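Call for participants: diet and blood pressure cohort, follow-up phase

Posted 12/10/2020

The Laur Cohort Study is recruiting adults aged 35 and over for a study of dietary fat, fibre intake and blood pressure. The study is run by the nutritional epidemiology group at the Mesar Centre.

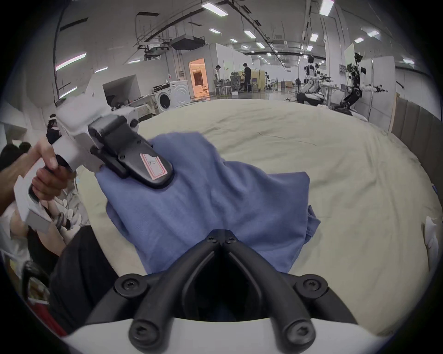
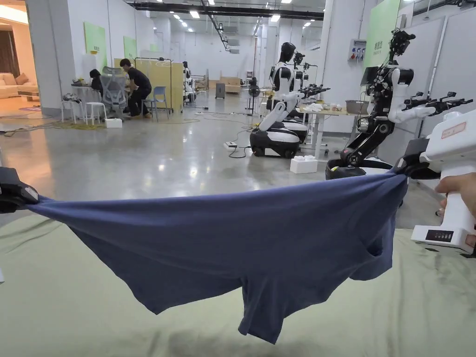
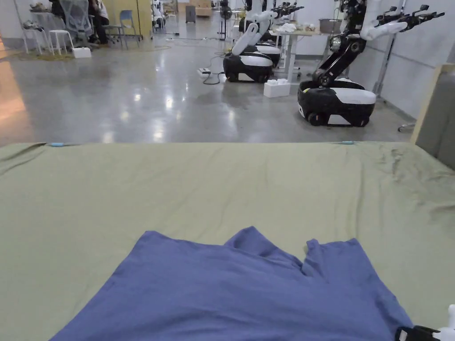
Enrolment is open at 13 clinics. Participants complete a food frequency questionnaire with 68 items at baseline and again after 18 months. Blood pressure is measured at both visits, three readings per visit, seated, with the mean of the last two recorded. A fasting blood sample is collected at baseline only.

You may be eligible if you:
have had no heart attack or stroke
have not changed blood pressure medication in the past six months
are not pregnant
can attend both visits in person

People enrolled in the Diller trial are not eligible until their final visit has been completed.

Each visit takes two hours. Parking and transit costs are reimbursed on receipt. Lipid results are mailed to participants and, with written consent, to their family doctor. Questionnaire data are stored under a study number — names and addresses are held separately by the data manager, Nermin Duman.

Participants may withdraw at any time without giving a reason. Samples already analyzed will be retained unless destruction is requested in writing.

To register, contact the study coordinator, Miroslava Moroz, at the Mesar Centre front desk. Questions about eligibility go to Dr. Ursina Kofler. Enrolment closes at the end of June.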